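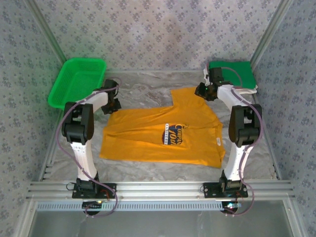 Le T-shirt jaune sur le sol marbré

Cuisine de base, séance d'octobre : les fonds et les bouillons
Atelier Ballier, notes de cours (reprises le 1 déc. 2023)

Bon, on reprend là où on s'était arrêtés, c'est-à-dire aux légumes. Pour 2 litres d'eau froide, je compte 200 g de carottes, autant de poireau, un oignon coupé en deux et une branche de céleri. L'oignon, je le fais brûler côté coupé dans une poêle sans matière grasse, vraiment noir, n'ayez pas peur ! C'est lui qui donne la couleur.

On démarre toujours à l'eau froide et on monte doucement. Si ça bout à gros bouillons, le fond devient trouble et il n'y a plus grand-chose à faire (les blancs d'œufs pour clarifier, on verra ça au module Zein, c'est toute une histoire). J'écume pendant la première demi-heure, ensuite je laisse tranquille.

Le sel : pas maintenant. Je sais, la fiche de Drollorbridge en met dès le début, mais un fond, ça se réduit, et moi j'ai déjà raté une sauce entière comme ça.

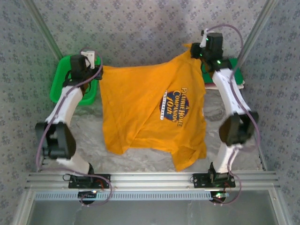
Peut-on garder un fond de volaille plusieurs jours ?
Au réfrigérateur, je ne dépasse pas 48 heures, dans une boîte bien fermée ; au-delà, je le congèle en petites portions.

Pour le refroidissement, posez la casserole dans l'évier avec de l'eau et des glaçons, et remuez de temps en temps. Une grosse marmite laissée toute la nuit sur le plan de travail, c'est non. La graisse qui fige dessus s'enlève à la cuillère, et je la garde pour les pommes de terre, un régal.

À préparer chez vous : un bouillon de légumes, version Gando, avec gingembre et tomate. Apportez-en un petit bocal, on goûtera tout avant d'attaquer les veloutés.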